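## 4. Packing the utility knives into the cloth bag

This section covers the transfer of the Zedard utility knives from the table to the cloth carry bag. It applies to the retractable models only. Fixed-blade tools are packed as described in Section 6.

### 4.1 Before you start

Check that the following are at hand:

- the cloth bag, empty and turned right side out
- all knives listed on the packing card
- spare blades in their closed case (order no. 277)
- the tie cord

> **CAUTION:** Blades can cut through cloth. Never place a knife in the bag with any part of the blade extended.

> **NOTE:** The bag is rated for a load of 18 lb. Do not use it for the Esteves hand tools, which are heavier and have their own case.

### 4.2 Preparing the table

1. Wipe the tabletop and let it dry.
2. Move games, boards and loose parts toward the sides. They may stay on the table as long as the middle is clear.
3. Place the bag to the left, with its opening accessible and the handles folded away from the opening.
4. If the cloth will not stand, push the bottom out flat and fold the upper edge back once. A bag that lies down can still be packed, but the opening must be held apart.
5. Lay the knives in the middle of the table, spaced so that each can be picked up without touching the next.

Knives and bag on the marble-patterned tabletop: 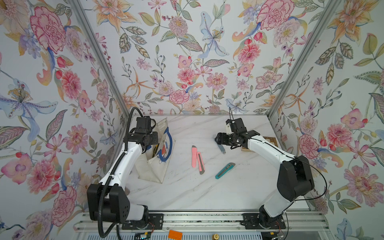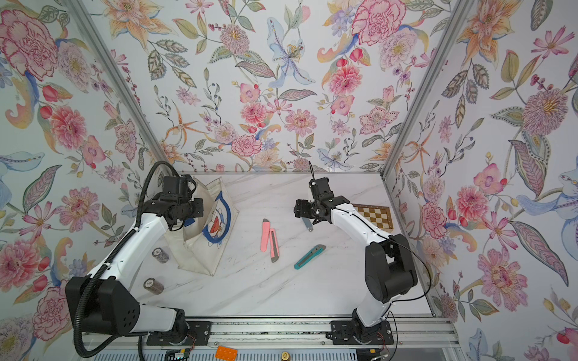
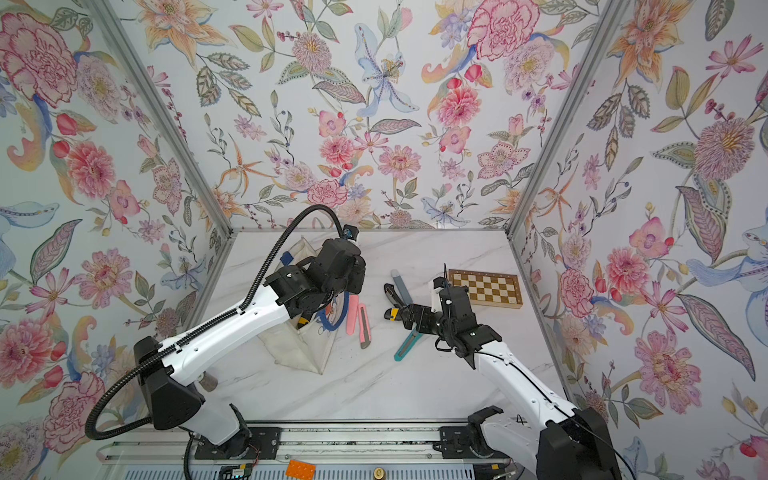 ### 4.3 Loading

1. Pull the slider of the first knife fully back. It must click into the last notch.
2. Hold the knife by the middle of the handle and lower it into the bag, blade end first.
3. Release the knife only after the blade end touches the bottom of the bag. Dropping it can knock the slider forward.
4. Repeat for the remaining knives. Lay them side by side, all facing the same way.
5. Put the spare blade case in last, flat against the printed side.
6. Bring the handles together and close the bag with the tie cord. One loop and a half bow is enough.

> **CAUTION:** Do not reach into a loaded bag to straighten a knife. Tilt the bag and let the contents slide out onto the table, then load again from step 1.

> **NOTE:** Knives with a worn slider may not hold in the last notch. Set them aside and tag them for repair. Do not secure the slider with tape, which leaves residue in the track.

### 4.4 Storage

Hang the closed bag by both handles on a hook at least 50 inches above the floor. Keep it dry. In the Sondstead cabinet, use the upper hook; the lower one is too close to the door hinge and the cloth gets caught.

Inspect the bottom seam each October and whenever a blade has been found extended inside. A bag with a cut of any length is taken out of use. Replacement bags come from Skostitz in the same size, but the handles are shorter and may need a longer cord.

Changes to the packing card are entered by Itziar Herrero. Report missing knives to Ramiro Gallardo before the bag is hung up, and leave the cord untied until the card has been corrected.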